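Home Care Guides > Kitchen > Table Clearing
3 min read

Section 3. Clearing and sorting the table

Use this section with the Plinthorpe kitchen routine after a meal or after unpacking groceries. Leave the tablecloth on until step 6.

1. Move the trash bin next to the table and fit a liner. Fold the top of the liner over the rim so it stays put.

2. Pick up plastic bags first. They hide smaller things, and a carton lying on its side is easy to miss under one.

3. Set aside any bag that is clean and has no holes. Crumple or fold it and keep it with the others on the storage cart.

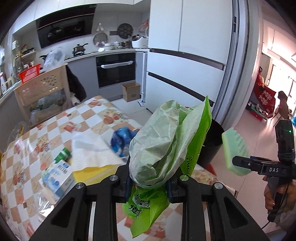 Fig. 3-1. Green bags, a sponge, and a table still to be sorted.

4. Check cartons and cans before moving them. Hold each one upright and carry it to the sink — do not tip it over the cloth.

CAUTION: Do not drop a carton in the bin with liquid still in it. A thin liner can split at the seam.

5. Sort what is left:
- paper towels and torn wrappers: trash
- printed sheets: read first, then keep or recycle
- boxes: open and check, then flatten if empty

6. Look at each sponge on both sides. Throw it out if it smells after rinsing or if pieces come off when squeezed. Bumpy foam holds crumbs between the bumps, so tap it over the bin before you decide.
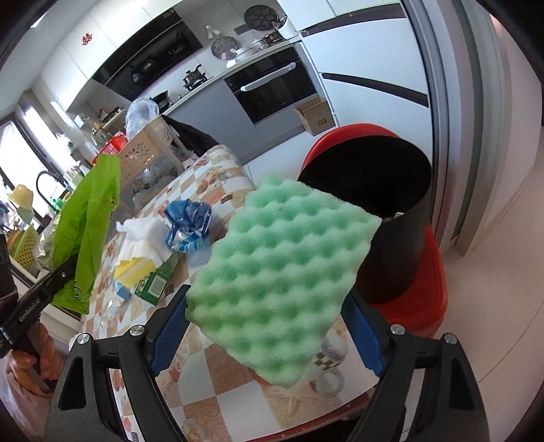 Marisol Tran: I keep an old foam sponge for the sink drain and cut off one corner so it never goes back to the dishes. Could that go in step 6?

NOTE: A sponge kept for dirty jobs should be stored away from the dish rack. Cutting a corner is a good way to mark it.

7. Shake the tablecloth outdoors and wipe the table underneath. Let the surface dry before you put the cloth back.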